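Research > Sport and Society > Working Papers > Section 3

28 June 2026
Octavio Domínguez and Valentina Cáceres

3. How doubles partners talk between points

Anyone who has sat courtside at a club doubles match will know that a good deal of the afternoon is spent talking. Partners meet at the baseline, touch rackets, mutter something behind a hand and walk back to their places, and they do this whether they have just won the point or thrown it into the net. We have both played a fair amount of doubles ourselves (one of us rather better than the other), and it was this habit, so familiar that we had stopped noticing it, that first drew us to the present study.

The material comes from the winter league at Meston, where 110 players kindly agreed to wear small clip-on microphones during their matches in January. We kept 1,200 exchanges in all, leaving out those in which wind or a passing train made the words impossible to follow. Each exchange was then placed under one of four headings – tactics, encouragement, apology, or everything else – and the last of these turned out to be a good deal livelier than we had expected, taking in supper plans, sore knees and a long-running argument over a borrowed ball basket.

Earlier writing on the subject, and Lenz in particular, treats the talk between points as mainly a matter of planning. We have a great deal of respect for that work and have leaned on it throughout, but our own recordings from Meston do not sit quite so comfortably with it. Tactical remarks were common before a serve and rather rare after a lost rally, when partners were far more likely to say something kind, or something short and rueful about their own shot.

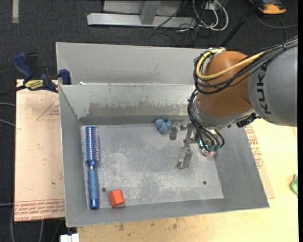
Figure 3. Gray metal bins and a KUKA robot arm.

Do partners who have played together for years talk less than new ones?
Long-standing pairs spoke just as often as new pairs in our recordings, though their remarks were shorter and left much more unsaid.

We would not wish to make too much of this. A pair that has shared a court for 10 seasons can say "same again" and be perfectly understood, where newcomers need a whole sentence and sometimes a pointed finger as well. The shorter remark may carry just as much, and our four headings, useful as they were, cannot weigh one against the other. Section 4 takes up the apologies on their own, which deserve more room than we can give them here, and looks at how they change once a pair has dropped the first set.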